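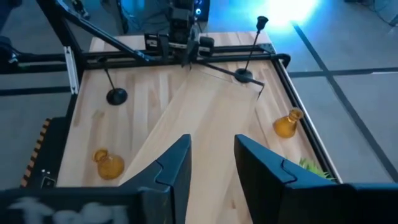
Cell 2, wrist view: board, stands and amber glass on the work surface.

Progress report to Gekitz: upkeep and repair of the Fludeo table cell

This report covers the period to the end of July. It deals only with Cell 2, the two-armed table cell paid for under the equipment part of the grant. The software work is reported separately by Anselmo Barrios.

State of the cell

The cell is running and in daily use. It was out of service for five working days in the period, all of them for the gripper work described below. The frame was checked for square before we started and did not need adjusting. Two corner brackets on the back rail had worked slightly loose and were tightened and marked with paint pen, so that any further movement will show.

The wooden top has been kept. We had asked for money to replace it, but the arms do not press hard enough on it to matter, and we would like to move that sum to spare cables instead. A request is attached to the finance sheet.

Grippers

The fingers on both arms were changed. The old set had worn on the inner faces and was letting smooth objects turn in the grip. The new set was made by Baláž to our drawing and fitted in one afternoon. Each finger was then run through 50 open and close cycles without load before anything was put between them. One finger on the right arm was catching at the end of its travel — a burr on the slide, which was filed off.

Wrist cameras were taken off for the finger change and put back on the same dowels. Both were calibrated again afterwards. The left one came back within tolerance at the first attempt and the right one needed a second.
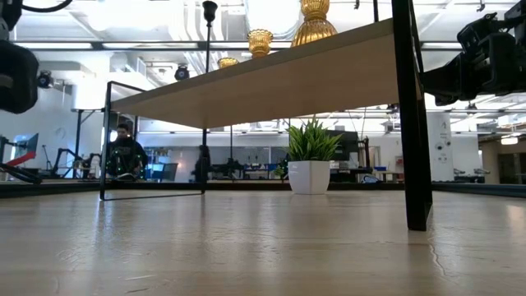

The shelf put up on the table, with glass along the top and the plant beneath.

Checks with the shelf task

We use the shelf task as our acceptance check after any repair. It asks for reach above and below the board, and glass shows up a poor grip quickly. The check list now has 57 entries, including cable slack at full reach, which we added this period. The arm cables had been tied too tightly at the elbow and were pulling when the arm went up over the shelf. They have been re-tied with a longer loop.

All entries on the list have been signed off except one. The emergency stop on the far side works, but its cover is cracked and a new one is on order from Ziludance.
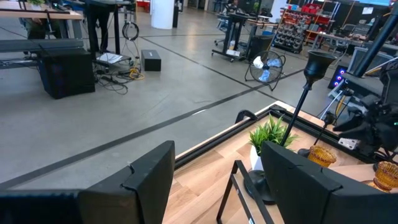 Hinata Kinoshita

Routine care is now done by whoever opens the cell in the morning. The fingers are wiped, the rails are brushed down and the arms are sent to their home position before any task is loaded. It takes almost no time and has already turned up one loose camera screw.

The written procedure for changing fingers is finished and kept at the cell. The one for changing an arm cable is in draft and will be tried out when the spares arrive.

Spending on parts is within the agreed amount. In the next period we plan to fit the new stop cover, replace the longest cable on the right arm and repeat the full check list. We do not expect to need the cell out of service for more than a day.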